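# Chapter 6: Care of the Gripper

The arm gets most of the attention in a service plan, and the gripper does most of the wearing out. In this chapter we take one machine, the small parts cell at Keskinen, and follow its two-finger gripper through inspection, cleaning, finger replacement and return to work. The arm controller is covered in Chapter 7.

Inspection starts with the fingers open and the tool held over a plain, pale surface. Any light-colored board will do. Look first at the inner rims, where contact with parts leaves scuffs and scratches, then at the small hole near each fingertip. Light surface marks are recorded and left alone. A crack, or a rim that has begun to lift, means the finger is replaced.
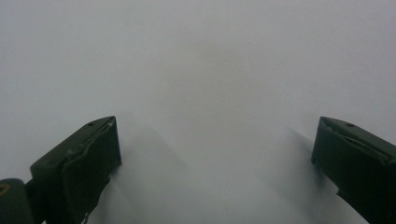
Fingers are always changed as a pair. A new finger set against a worn one closes off center, and the error shows up later as parts placed to one side. Dalva Sampaio, who wrote the original service sheet for the cell, set the inspection interval at 1000 cycles and the full check of finger alignment at 40 hours of running time. Both values are used in the exercises.

After replacement the open position must be taught again — the old value should not be copied across. Section 6.1 gives the procedure, beginning with how to isolate the air and power supplies before a hand goes near the tool. Readers who have not worked through the lockout steps in Chapter 2 should do so first.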